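4.2 Permission prompts and update timing

The second part of the study looked at what people do when an app they already have on their phone asks for something new. Most earlier work on app permissions deals with the moment of first install, when the user has just decided to get the app and is ready to say yes to nearly anything. We were more interested in the weeks after that. An app that is updated often may ask for access to contacts in one version and to location in the next, and the user sees each request on its own, usually while trying to do something else.

We used Pledell, a note-taking and list app for Android that was built for this project and shared with participants through a closed test track. Pledell has a plain home screen, a search box and a folder view. Over the study period we pushed four updates. The first changed nothing the user could see and served as a baseline. The second added reminders and asked to send notifications. The third added place-based reminders and asked for location. The fourth added voice notes and asked for the microphone.

Participants were recruited through a mailing list in Himdale and through notices at two public libraries. We sent out 300 invitations and enrolled 276 people. Of these, 53 stopped opening the app before the fourth update and were left out of the main analysis, though their responses to the earlier prompts were kept for the figures in the appendix. All participants used their own phones. We asked them to turn on automatic updates for Pledell but didn't check whether other apps were set the same way.

Each participant was placed in one of two groups. In the early group, the permission prompt appeared the first time the app was opened after an update. In the late group, the prompt appeared only when the user tapped the new feature. The wording of the prompt was the same in both groups, as it is set by the operating system and can't be changed by the app. We did write a short screen that came before it, with one sentence on what the feature did and a button marked Continue. 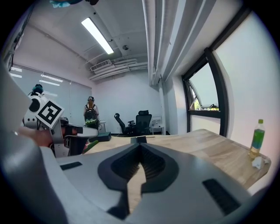

Figure 3. Tabletop setup with two grippers.

Logging was kept small. For every prompt we stored the group, the version number of the app, the time of day, the answer given and the number of seconds between the prompt and the answer. We did not store note text, folder names or the location itself. Logs were sent once a day over Wi-Fi. If the phone had no connection at that hour, the file waited until the next day, and a few phones sent several days at once.

In the early group, people answered quickly and mostly said no. This was true for location and even more so for the microphone. Several wrote in the exit survey that they could not tell why a list app would need to hear them, although the screen before the prompt had explained it. In the late group, fewer people ever saw the microphone prompt, as many never tried voice notes, but those who saw it tended to allow it. Notifications showed the smallest gap between groups. One likely reason is that people are used to that request from other apps and answer it out of habit.

We also found that a refusal in the early group often lasted. A user who had said no at launch and later tapped the voice note button was shown a message with a link to system settings. Few followed it. Some tapped the button again, got the same message and went back to typing. Two participants removed Pledell and installed it again to get the prompt back, and both mentioned this in the survey.

Interviews were held with a smaller set of participants after the last update. Hiyori Kamata and Crescencio Galindo ran the sessions, and Philomena Ní Bhriain coded the transcripts using the scheme described by Cordeiro and Tallia, with one category added for answers about battery use. A second coder went through a portion of the transcripts, and differences were settled by discussion.

Battery came up more than we had planned for. A number of people linked the location request to faster battery drain, and a few said they had refused it on those grounds alone, with no mention of privacy. Our survey had no item on this, so we can only report it from the interviews. Section 4.3 returns to the point when comparing phones by age.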